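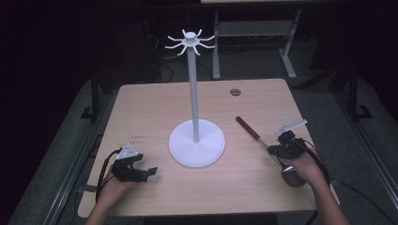 The Trornlow Horse Trials will add a young rider clinic to its March schedule, organizers said in a notice to members. The clinic takes up the two days before the competition and is open to riders entered at the lower levels.

Sayaka Sekiguchi will teach both days. She rode at the upper levels for many years before turning to coaching, and she now runs a training barn near Rekano. Flatwork sessions will be held in the covered arena in the morning, with jumping on the grass after lunch. Groups will be kept small and sorted by level.

"I would like to see the riders think about the canter between the fences," Sekiguchi said. "Most of the trouble at a combination starts ten strides back, and that is something you can fix at home on the flat."

Stabling at Trornlow has also been expanded for the season. A second row of permanent stalls went up over the winter on the north side of the property, which brings the total to 96. The old temporary tents behind the warm-up ring will not be used this year. Riders who want to be stalled together should write the name of their barn on the entry form, and the office will do what it can. 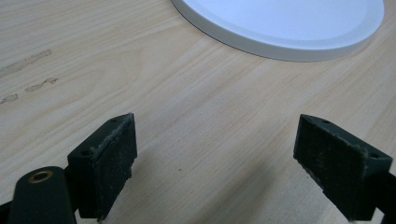
Entries for the competition itself are up from last year. The office counted 1484 starters across all of last season's events at the venue, compared with 1346 the season before, and the first batch of forms for March came in earlier than usual. The Novice and Training divisions are likely to be split.

The cross country course has been changed in several places. The water complex now has a second exit, and the long gallop up to the Tjoa field has been cut back because of drainage work along the fence line. Training riders will turn left after the ditch and come home through the woods. The Beginner Novice track is mostly the same as last fall, apart from a new log at fence five.

Flamau, the feed supplier, will again sponsor the best-conditioned horse award at the two highest levels. Judging takes place at the final horse inspection.

Riders may walk the course from noon on the day before cross country. Sekiguchi will lead one group walk at 4 p.m., starting from the start box, and clinic riders and their grooms can join at no charge. Dogs must be on a leash. Bikes and golf carts are not allowed on the track during the group walk.

Clinic forms are available from the show office. A current Coggins test is required for every horse coming onto the grounds, including those attending only the clinic.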